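Kistero project: progress report to the Busbridge fund
September 11, 2025
Prepared by Silvana Araújo

Work since April has been on the lid task. We now have 2,825 recorded demonstrations, taken by Vignesh Shenoy and Bindu Devadiga, and the grasp policy has been retrained on all of them. The method is unchanged from the proposal: the policy first predicts a hand pose above the knob, then a second model closes the fingers.

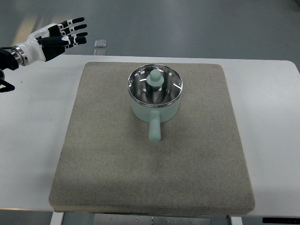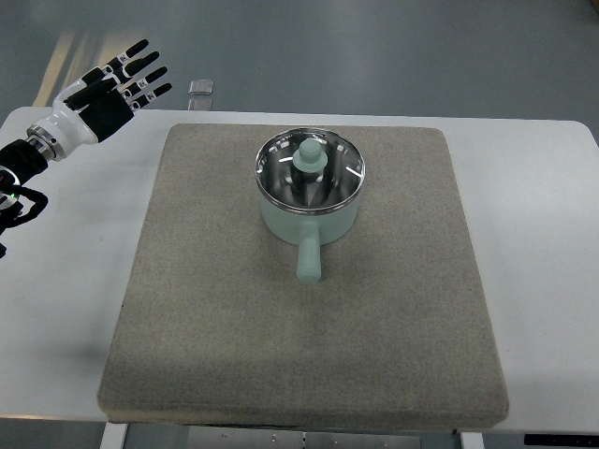 Both views: open hand at the upper left, with the mint-green saucepan on the felt pad and its handle towards the front of the table.

We ran 100 trials with the new policy. Six failed at the first stage, all with the thumb too low over the rim. Failures at the second stage are still being sorted and will be in the next report. Steel interiors remain a difficulty, as reflections of the knob pull the predicted pose to one side. Harish Chowdary is testing two ways of masking them.

Spending is within budget. We ask to move the unused travel money to annotation.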